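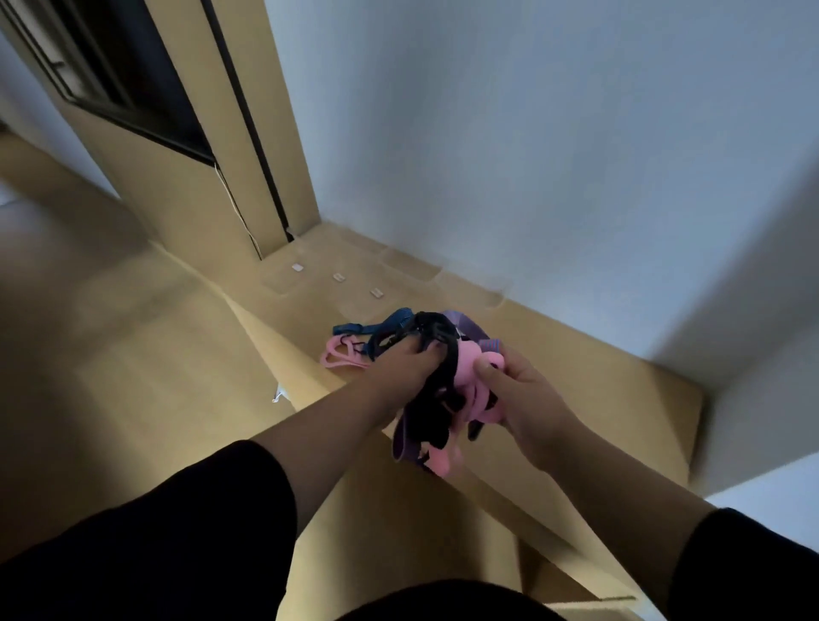
Untangling task for the college robotics project – is it daft?

alunlloyd
Our group at Cestholm has picked untangling straps as the task for the two-arm build. Plan is to record a person doing it by hand, train on that, then let the arms have a go. Rhodri Jenkins is running it and wants 20 recordings before the end of April. I said I'd ask on here because I don't believe a word of it.

pegboard_sue
Twenty is nothing for soft stuff. We did folding tea towels last year with far more than that and the arm mostly learned to drop them.

rhodri_j
Since Alun has dragged me into this: the straps are different colours on purpose. Black, pink, purple, blue. The camera can tell them apart, so half the job is done.

alunlloyd
Half? Both black sleeves are in view next to a black strap. Good luck to your colour trick there.

rhodri_j
Fair. I'll roll my sleeves up.

Semance
I'd disagree with Sue a bit. If you start every recording from a similar knot, a small set can look all right in a demo. Whether it means anything is another matter – tie a fresh knot and see.

pegboard_sue
So it passes the demo and fails the job. Sounds like every entry at the Howells cup.

rhodri_j
We got 6 done tonight. The slowest took 9 minutes and I'm a person with fingers.

alunlloyd
Which is my point. Pick up one strap, put it in a box. Get that working first.

Semance
Seconded, but keep the knot recordings. What gripper are you using?

rhodri_j
The Liltis ones from the store cupboard. And no, Alun, I'm not doing the box.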